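Gaklow Two-Hand Gripper Set
Hand-held grippers for teaching and trying out everyday chores
Sold by the pair. Made to order at our Clinville shop.

Overview Details What's in the box Questions we get

People who call the shop nearly always ask the same thing before they ask the price: can a machine do my laundry yet? It's a fair question, and we'd rather give you a plain answer now than have you find out after you've paid for shipping. A machine can do bits of it. Picking up a towel and dropping it in a basket, yes, on most days. Sorting a whole basket of odds and ends, pairing what needs pairing and putting it all away in the right drawer, no, and we wouldn't trust anyone who told you otherwise this year.

The Gaklow set is for the people working on the part in between. You hold one gripper in each hand and do the chore yourself, at your own kitchen table if you like, and the recordings go toward teaching a robot arm fitted with the same kind of jaws. It's slow going at first (your hands will want to do things the jaws can't) but most of our customers settle into it by the second afternoon.

Soft things are where you'll spend your time. A box or a bottle keeps its shape when you take hold of it, and a robot that has learned one bottle has a decent start on the next. Cloth bunches and slides and hides its own edges, and a glove is worse than a dish towel, what with all those fingers.
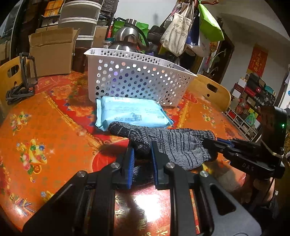
Two grippers on a striped knit work glove, with the blue ribbed pads toward the glove.

Kipchumba Rashidi, who runs our test bench, likes to start new customers on gloves for just that reason. If you can take one by the bunched middle with your left hand and find the end with your right, you've learned most of what the tool has to teach you. After that he moves people on to socks, then to dish towels, and he leaves fitted sheets for the very brave.

Shop-floor work is a little further along, we think. The Nepia packing line has the same few items coming down the same belt all day long, and that sort of sameness suits a machine. A family table never looks the same two mornings running.

Details
Sold as: matched pair, left and right
Jaw pads: ribbed, replaceable
Spare pads: 8 in the box
Warranty: 14 months, parts and labor
Lead time: 88 days from order

What's in the box
Two grippers, the spare pads, a pad tool, a printed guide and a soft carry bag from our friends at Cullia.

Questions we get

Will it fold shirts?
You will, using the grippers. Whether your robot can do it afterward depends on your recordings and a good deal of patience.

How many recordings should I plan on?
For one simple chore we suggest 2,000, spread over different tables and different times of day.

Can I order just one?
Sorry, pairs only.

Page updated December 1, 2021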